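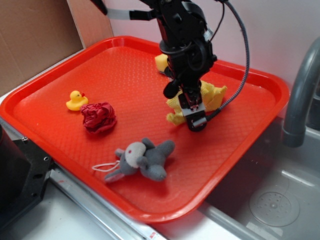 Why Cleaning Cloths Stop Working Before They Wear Out
By Murray Dunstan

Young-sook Hwang does not much care what a cleaning cloth looks like. "Stains tell you where it has been," she said. "They don't tell you how much water it will pick up."

Hwang runs the test bench at Aitken, a contract laundry that washes cloths, mops and kitchen linens for schools, clinics and small restaurants. Her background is in textile finishing, and most of her working day concerns two properties that customers rarely ask about: absorbency, and how much residue a fabric carries out of the wash. We spoke in January in the sorting room, before the afternoon load came in.

The subject was early failure. A reusable cloth is usually discarded for one of three reasons. It tears, it smells, or it starts pushing water across the counter without picking it up. Hwang considers the last to be the most common and the least understood.

"People say the cloth is worn out. In many cases the yarn is fine. The surface of the yarn is coated, and water can't get in."

The usual coating is fabric softener. Softeners work by depositing a thin layer of fatty compounds on the fiber, which lowers friction between the yarns and makes the cloth feel smoother. The same layer repels water. On a bath towel the effect may be tolerable. On a cloth bought for its absorbency it defeats the purpose.

In a trial last year, Aitken tracked 959 cloths from four customer sites. All were new at the start and were washed on the same program, with softener left out for half the sites. After 10 washes, cloths from the sites without softener held 92 percent of the water they had held after their first wash. Hwang declined to give a single number for the other group.

"It spread too widely. Some were close to the good ones and some were useless. I can't average that and call it a result. What I can say is that the bad ones all came from the softener side."
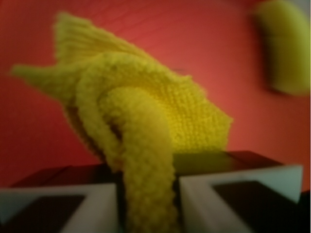 Photo: Ji-hoon Yeon

Construction matters as well. Looped fabrics have a large surface area for their weight, and the loops hold water between them as well as inside the yarn. They also hold grease, crumbs and undissolved detergent. A flat weave releases soil more easily but takes up less of it in the first place. Hwang does not rank one over the other.

"For glass I want flat. For a spill I want loops. For a stove top I want something I am willing to wash twice."

Cotton and microfiber should not share a load, in her view. Cotton sheds lint and microfiber traps it. The split fibers that let microfiber pick up dust from a shelf will pick up lint from a drum just as well, and once lodged it is hard to remove. Aitken sorts by fiber first, then by soil, then by color, and a mixed bag from a customer is separated by hand before anything is weighed.

The second technical question is detergent dose. Most of the overdosing Hwang sees is done by people who believe they are being careful. Extra detergent does not clean better past a certain point, and whatever the rinse cannot carry away dries into the fabric. It then attracts soil during use. The cloth looks dirty sooner, the next wash gets an even larger dose, and the problem builds.

Her check for this is simple. She puts a dry, laundered cloth in a clear jar of warm water, closes the lid, and shakes it. Foam that lingers means detergent is still in the fabric. The remedy is a full wash with no product added, repeated until the water stays flat.

"A customer will send me a cloth and ask which product to add. Often the answer is a wash with nothing in it. They find this unsatisfying."
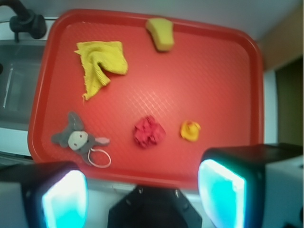
Water hardness complicates the picture. Calcium and magnesium bind with some detergent ingredients and leave a stiff deposit, so a dose that rinses clean in one town may leave a gray, boardy cloth in the next. Kyung-hwa Jin, who manages process water at Aitken, tests the supply each morning and adjusts the program to match. A home user can get most of the way there by reading the dosing table on the package and finding out the local hardness from the water company. Few of the customers she deals with had done either.

Jin was more cautious than Hwang about rescuing old stock. "If it's mineral, an acid rinse can help. If it's baked-on grease, I would not spend the water on it. The cost of the treatment passes the cost of the cloth very quickly."

Drying is where much of the remaining damage happens. High heat can fuse or stiffen the fine tips of synthetic fibers, and the change is permanent. Cotton survives more heat but becomes harsh when it is dried well past the point of dryness. Aitken ends its cotton cycle on a moisture sensor supplied by Dekon and takes synthetic loads out slightly damp to finish on racks. Dryer sheets are not used at all - they leave the same kind of film as a liquid softener.
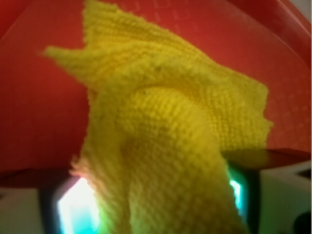 Yellow cloth with a looped surface.

Smell is a separate matter from absorbency, though the two complaints tend to arrive together. A cloth left balled up after use dries slowly on the inside, and bacteria grow in the folds. Hwang's advice is to rinse it, wring it, and hang it open over a rail. A cloth that has touched raw meat goes straight into the wash.

She is unconvinced by antibacterial finishes. Aitken was offered a treated line by Hevow and returned the samples after bench testing. "There was an effect at the start. After repeated washing I could not separate treated from untreated. That was our water and our program, so I would not claim more than that."

I asked when a cloth should be thrown out. Hwang uses a drop test. Water is placed on the dry fabric from a pipette, and if the drop sits on the surface as a bead, the cloth is stripped, rewashed and tested again. If the drop still beads, the cloth is cut down for machine rags. A kitchen spoon will do in place of the pipette.

Shengli Tang, who buys for the customer accounts, would like a fixed limit on the number of washes, since it would make ordering easier. Hwang has so far refused to give him one. Usage differs too much between sites, she said, and a date stamp would send good cloths to the rag bin along with the bad.

Her next trial will compare rinse lengths on a new washer from Purnon. The cloths for it have been ordered, all cotton, all from one batch.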